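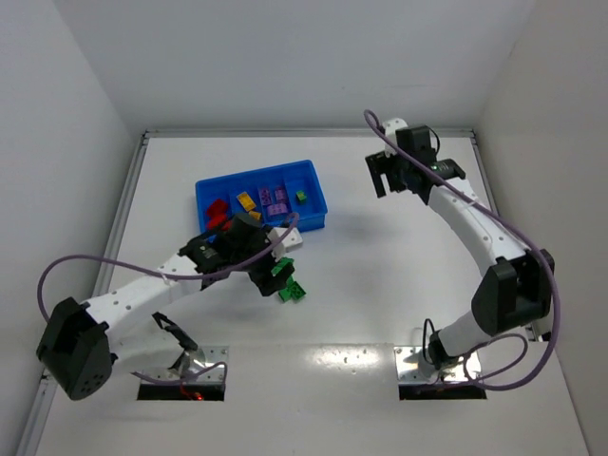

Red, yellow, purple and green blocks in a blue sorting tray.

The last picture house in Ballemport

2024-10-03

The Srivastava has one screen, 154 seats and a balcony that has been closed to the public for years. It stands at the harbor end of Ballemport, between a bait shop and a bank that is now apartments. On most nights it shows one film, once, at seven-thirty. On Sundays it shows a Western.

The Western nights began as a way to fill a slot that new releases couldn't. A family film on a Sunday evening would draw a dozen people, and the distributor still wanted its minimum. Older titles could be booked for a flat fee. The first one was a cavalry picture in a worn print, and it sold 100 tickets. The theater booked another for the following month, then one for every week.

Eighteen months in, the series has become the steadiest part of the business. Attendance for it last year came to 2,326, in a town where the winter population is not much more than that. People drive in from Mirncombe, where the multiplex closed, and a few come down the coast from Drumalgate, a long trip on a two-lane road.

The films are a mixed bag. There are the big outdoor pictures that everyone knows, with the cattle drives and the long shots of weather coming in. There are also cheap ones, made in a couple of weeks on a ranch lot, where the same rock turns up in three different chases. The cheap ones do nearly as well. They run a little over an hour, and the audience talks through them in a way it would not dare to with the classics.

Most of the crowd is over 50, but not all of it. High school students get in for half price and tend to sit on the left side near the exit. They like the Italian films best — the close-ups, the music, the long waits before anyone draws a gun. The older viewers are cooler on those. Singing cowboys divide the house about evenly.

Sound has been the weak point. The old speakers behind the screen turn low voices into a rumble, and a lot of Westerns depend on men muttering on porches. New ones were put in over the summer, and the difference is plain from the back row. The seats are next, if the money holds. Row F has four that no longer fold.

The theater still runs film when it can get it. Prints are harder to find every year, and the shipping often costs more than the rental. Some arrive with a reel faded to pink. When that happens, a note goes up at the ticket window and people can have their money back. Few ask for it.

The November schedule has 18 titles across the whole program, four of them Westerns. The month opens with a range-war picture that has not played in Ballemport since it was new, and closes with a double bill of railroad stories. Tickets are sold at the door, cash or card, starting at seven.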